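**Drawer task, handheld grippers: how messy is too messy?**

**destska_ops** · 26 May 2022

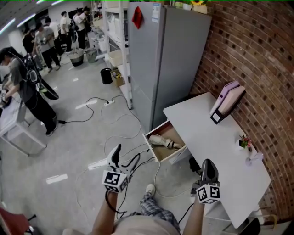 *Desk station, drawer open, cloth item still in it.*

Ok so we're at 960 episodes on open drawer / take cloth out / close drawer. Aiming to wrap this set before the Bristley people want their numbers. Question is whether to keep desk clutter fixed or shuffle it. Right now binders + flower pot stay put every run. Thoughts?

---

**lowtorque**

Shuffle. Fixed clutter and the policy learns "go left of the flowers". Been there with the Arneck set, had to redo 129 of them.

---

**akua_amoah**

Disagree, at least for now. Get one clean block first, then move stuff. If you change the desk AND the cloth pose you won't know what broke it.

More worried about the cables tbh. White one runs across the floor pretty close to the shoe. Tape it down.

---

**lowtorque**

> Get one clean block first

960 is the clean block!! how much more do you want

---

**akua_amoah**

50 held out with the same layout, then go wild. Not a huge ask.

---

**pelt**

What about the people in the background? Whole row of them at the tables in that pic. Do you mask them or leave it

---

**destska_ops**

Leave it. Other stations run at the same time, no way to clear the room. Shirts change day to day so I figure it's free variety.

Cable: fair, will tape.

---

**pelt**

Free variety until somebody walks behind the desk mid episode. We toss those. Essien script flags them if the marker cubes drop out for more than 2 seconds, catches most, not all. Still have to scrub by hand.

---

**lowtorque**

Marker dropout is a diferent problem though. That's your own wrist turning the cube away, esp. reaching down in a drawer. Wouldn't toss on that alone

---

**pelt**

Not tossing on that alone, it's a flag. Read it again

---

**destska_ops**

ok ok. Plan: 50 held out as is, then binders and pot get moved every 10 runs, cloth crumpled fresh each time. Will post teh dropout rate when I have it.

---

**akua_amoah**

Good. Log which layout goes with which run or it's useless later.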